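Ticket 2309 — Greifer verliert Stift beim Einlegen in den Becher
Status: in Bearbeitung
Erstellt von: Khang Ninh
Zugewiesen an: Leena Hämäläinen
Projekt: Arholm, Greifervergleich

Khang Ninh, 09:40
Wir vergleichen seit August zwei Greifer am selben Arm, den alten von Geren und den neuen von Lamont. Aufgabe ist immer gleich: Stift aufnehmen, in den liegenden Pappbecher einführen, loslassen. Mit Geren habe ich 32 Versuche gemacht, davon 26 ohne Fehler. Mit Lamont dreht sich der Stift oft in den Fingern, bevor er den Becher erreicht. Die Greifkraft ist bei beiden auf denselben Wert eingestellt.

Leena Hämäläinen, 10:15
Danke für die Meldung. Bitte zwei Sachen prüfen: Wo fassen die Finger den Stift, und welche Belichtung hat die Kamera am Handgelenk? Im Protokoll sehe ich den Fehlercode 207, das bedeutet, die Schätzung der Lage ist unsicher. Es kann also sein, dass nicht der Greifer das Problem ist.

Khang Ninh, 11:30
Die Finger fassen am schwarzen Ende, der weiße Schaft bleibt frei und zeigt in den Becher. Belichtung steht auf automatisch.
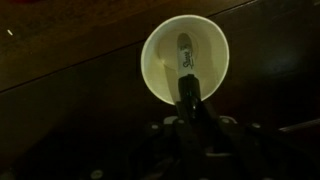 Ich habe die Belichtung danach fest eingestellt und sechs Versuche wiederholt. Code 207 kommt jetzt nicht mehr, aber das Drehen ist geblieben, zweimal von sechs. Es sind also wahrscheinlich zwei Fehler, die ich am Anfang für einen gehalten habe.

Dragica Kolev, 13:05
Ich kenne das vom Aufbau in Iturwood. Die Finger von Lamont haben eine glatte Innenseite, und auf einem runden, glänzenden Teil halten sie nur an einer schmalen Linie. Wir haben dort dünne Gummistreifen aufgeklebt. Danach muss man aber den Nullpunkt der Finger neu einlernen — sonst meldet die Steuerung „geschlossen“, obwohl noch Luft dazwischen ist.

Khang Ninh, 15:20
Streifen sind geklebt, Nullpunkt ist neu gelernt. Acht Versuche, kein Drehen. Beim Loslassen bleibt der Stift jetzt manchmal kurz am Gummi hängen, das stört mich noch. Ich werde die Finger langsamer öffnen.

Leena Hämäläinen, 15:45
Gut. Bitte für den Vergleich auch Geren mit fester Belichtung wiederholen, die alten Zahlen sind sonst nicht fair. Ticket bleibt bis dahin offen.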